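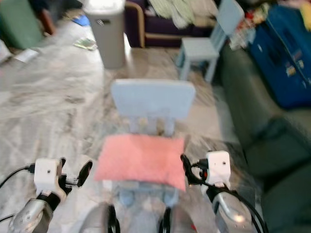

Huvent is looking for people to help write and test a set of working rules for two-armed robots used in family homes. The rules cover what an arm may do near furniture, soft items and floors that are in everyday use, and who has the last word when a task should stop. Much of our material so far concerns living rooms, where a child's chair with a cushion hanging over the front of the seat can stand directly between the grippers, with a sofa along one side and clothing heaped on another. The draft has to work in rooms like that, with cables running down from the arms and things left on the floor. The present text, version 4, has 136 clauses, and we would like it to be shorter and easier to follow.

Who we need

We have places for two kinds of participant. The first are operators: people who have driven or supervised a robot arm at work, in a workshop, a warehouse, a care setting or a laboratory. You do not need a degree. You do need to be able to say why you would stop a task and write it down so that another person could act on it. The second are householders, with or without children at home, who have no background in robotics. You will read the rules as the person whose home it is and tell us where they are unclear or ask too much of you.

You must be 18 or over and comfortable reading English. We are sorry that we cannot take anyone who works for a company selling home robots, or who has done so in the past 2 years.

What you will do

Each participant is given one section of the draft. Sections deal with clearing the floor before work starts, keeping cables out of walkways, handling children's furniture, speed near people, stopping and restarting, and what may be recorded in a private home. You will read your section, attend two half-day sessions at our Destdale site and fill in a written response form after each one.

At the sessions you will watch trained staff carry out tasks with the arms and mark every point at which you think a rule was needed, was missing or got in the way. Operators will also be asked to run a task themselves, under supervision and at reduced speed. Householders stay behind the marked line while the arms are powered - this applies to visitors and staff as well.

Vasco Neves leads the practical sessions and Mafalda Amaral edits the draft. All responses go to both of them. Where participants disagree, the disagreement is recorded in the notes to the clause and is not smoothed over.

Payment and expenses

Payment is 700 euros for the two sessions and both forms, made within 30 days of the second form reaching us. Travel is refunded on top, second class, on production of receipts. If you have to withdraw after the first session you will be paid half. Lunch is provided; please tell us what you cannot eat.

Sessions take place in July. The rooms are on the ground floor and have step-free access. If you need a signer, large print or a shorter day, say so when you apply and we will arrange it. It has no bearing on selection.

How to apply

Send one page to Nathalie Dierckx, participant office, Huvent, Destdale. Tell us which kind of participant you would be, what experience you have (operators) or who lives in your home (householders - names are not needed), and any dates in July you cannot manage. Operators should add a short account of one occasion when they stopped a machine, or wish they had. Please leave out the name of your employer and of anyone involved.

Applications close on June 21, 2024. We reply to everyone, including those we cannot place. Questions about the draft itself should go to Mafalda Amaral at the same address.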